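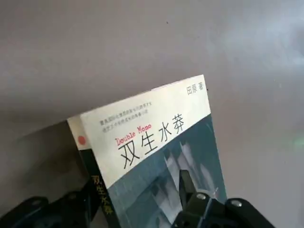
I've been through three bookcases in this apartment, and every one of them ended up in the wrong room. So this spring I gave in and bought a rolling book cart instead, the Karras two-shelf one from Dadell, and I've lived with it long enough now to have opinions (a lot of them, sorry).

It cost me $52 plus shipping. Nonska has a similar cart for less, but the reviews kept mentioning wobbly casters, and I read in bed, so whatever I buy gets yanked across a wood floor at midnight more often than I'd like to admit.

## Putting it together

Easy! Two side panels, two slanted shelves, a bag of screws and four casters that push in with a click. The instructions are all drawings and the drawings are fine, except for step 6, where the shelf is shown upside down. I put mine in upside down too, then wondered why the lip was at the back. Check that before you tighten anything.

You'll want your own screwdriver. The little hex key they give you does the frame bolts and then you find out the shelf screws are Phillips.

## Rolling it around

The casters are the best part. They're soft, they're quiet, and they go over the strip between my hallway and bedroom without dumping everything. Two of them lock, and the locks hold on wood. On my rug the cart creeps a bit if I lean on it.

Dadell says it holds 40 pounds per shelf. I haven't weighed my books and I'm not going to, but both shelves are full and neither one sags. At 39 inches tall it's also a nice height to grab from when you're sitting up in bed.

## What fits

Paperbacks are where it shines. The shelves tilt back just enough that you can read the spines standing up, and my Chinese novels, my mysteries and the stack of library books I swear I'm returning all sit there without bookends. Big hardcovers are another story. Cookbooks stick out past the lip and I keep catching my hip on one.

I do wish there was a flat top. There's a narrow rail and that's it, so my glasses and my tea still live on the nightstand. Sodico sells a clip-on tray that people say fits, but it costs nearly half what the cart did and I'm too cheap. 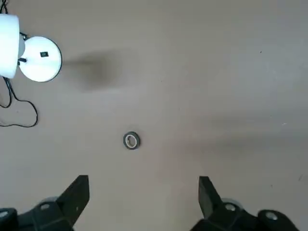 ## The finish

Mine's the oatmeal color, and it's a bit yellower in person than on the website. I've gotten used to it. The coating chips if you knock it, though: I have a nick on one corner from the door frame and another one down by the caster that I swear came out of the box that way. I emailed and they sent a touch-up pen inside a week, so no complaints there.

## Would I get it again?

Yep. If you mostly own paperbacks and you move your reading spot around the way I do, get it. If you have big art books, I'd go look at a regular shelf. I'm already trying to figure out whether a second one would fit next to the couch, and I think it would if I moved the lamp.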